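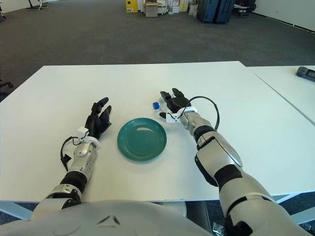 House rules for two-armed robots

The robotics floor at Daluvberg has a binder of rules for its robots. The first version ran to 40 pages, and most people who worked there had read the cover. The current one is 3 pages long and hangs from a hook by the door. It was rewritten in May, after a winter in which two teams ran the same task on the same robot and could not compare their results.

The task was plain enough: pick up a household object, move it, put it down. One team wrote down a success whenever the object left the table. The other wanted it set down again, upright, with the hand clear. Both teams had kept careful records, and very little of either set could be used by the other.

So the new rules begin with words. A grasp, a lift, a placement and a release each get a sentence of their own. A trial starts when the operator calls it and ends when both arms are back at rest. If someone stops the robot in between, the trial is logged as stopped, whatever the object was doing at the time.

Setting the table

Objects are covered on the second page. Everyday tableware and drink containers are preferred to test blocks, as the robots are meant for homes and small kitchens in the end. Each object must be named in the log by type, color and starting position. A bottle lying on its side is a different start from a bottle standing up, and the log has to say which. With the right hand closed around a bottle held level, blue cap to the left, and an empty teal plate beside the other hand, the operator would enter both objects, even if only one is part of the task. The idle hand gets a line too.

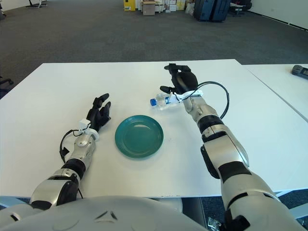

Cables take up more of the page than a visitor might expect. An arm that reaches across a table pulls its wiring along, and the loop at the wrist, which looks generous at rest, has to stay generous at full stretch. On the robot's right arm the black cable arcs up and over before it comes back to the wrist. The rule calls for a slow sweep through the full reach before the first trial of each session, with one person watching the cables and doing nothing else. Any change to the wiring means the sweep is done again.

Bovport, a smaller shop that borrowed the rules over the summer, added a limit of its own. After 500 cycles the hand comes off for inspection, even if it seems fine. Daluvberg has since copied that back into its own pages.

Who may stand where

The last page is about people. One operator is in charge of a session and has the stop control within reach. Anyone may call a stop, and no one has to explain it until the arms are still. Hands stay off the table while the motors are powered, including for quick fixes like straightening a plate. Logs are filed under form 2206, which asks for the software version, the hand fitted to each arm and the name of the operator.

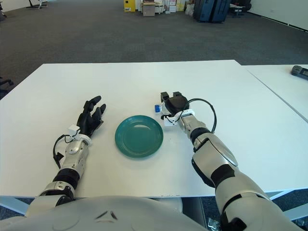
What the rules leave out

They say nothing about speed. Daluvberg tried a speed limit in an early draft and dropped it when the teams could not agree on where to measure. Elbow and fingertip give very different numbers on the same move. For now each task sheet sets its own limit, and the operator reads it aloud before starting.

Lighting is missing as well, though several people have asked for it. Shiny plates and clear plastic are hard on vision systems, and a result from a bright afternoon may not hold at 7 p.m. A draft paragraph is being passed between the two shops. Bovport wants a meter reading in every log, and Daluvberg would settle for a note on which lamps are on.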